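Odier recherche des opérateurs et opératrices de téléopération – essais comparatifs de pinces

Vous aimez les gestes précis et les câbles qui refusent de se laisser attraper ? Notre petite équipe compare deux pinces, la Barroso et la Dramusis, sur le même bras, avec une caméra au poignet. On a déjà 1 445 essais enregistrés et on en veut davantage !
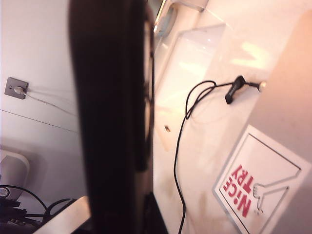

Vous piloterez le bras à distance, noterez chaque prise et discuterez des réglages avec Nisha Chauhan, qui s'occupe du contrôleur. Les objets souples sont notre grand sujet du moment : un câble noir fin sur un plateau blanc, c'est tout bête à décrire et passionnant à saisir.

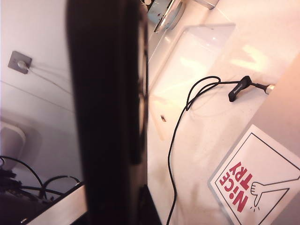 Aucun diplôme exigé. Il faut de la patience, une bonne vue de près (lunettes bienvenues) et un français ou un anglais courant. La formation dure deux jours – elle est payée, comme le reste.

Contrat de trois mois à mi-temps, début en décembre, matin ou après-midi au choix. Écrivez quelques lignes à Igor Murín, sans lettre type, en précisant vos disponibilités.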